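Product review: Solheim board oil, 400 ml

Published by the Linier Furniture Advisory Service, July 12, 2024

The Solheim oil is a clear finish for untreated timber, sold for worktops, shelves and serving boards. The Service tested it at its Purkow workshop over one winter, applying three coats to each sample as the maker directs. Signe Granström supervised the trial. 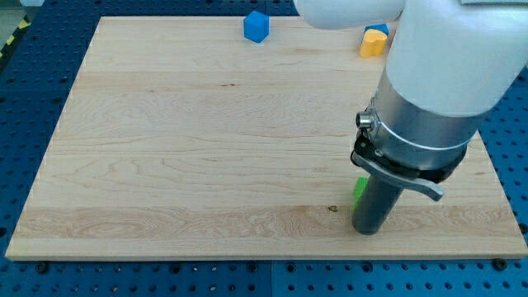
Coverage was good. One bottle treated all 53 samples, with a little left over. The oil spreads easily with a cotton cloth and has a mild smell which fades overnight. Buyers should note that any oil will deepen the colour of timber, and the change shows most on pale boards with swirling grain and bands of cream and light tan, such as the one shown. Small dark knots also become more noticeable. A test patch on the underside is advised.

Resistance to water was satisfactory. Tea and red wine left faint rings when not wiped up within the hour. The Boviline hard wax, reviewed in October, performed better in this respect but took longer to dry.

The cap leaks if the bottle is stored on its side.

Rating: recommended for shelves and boards; acceptable for worktops in light use.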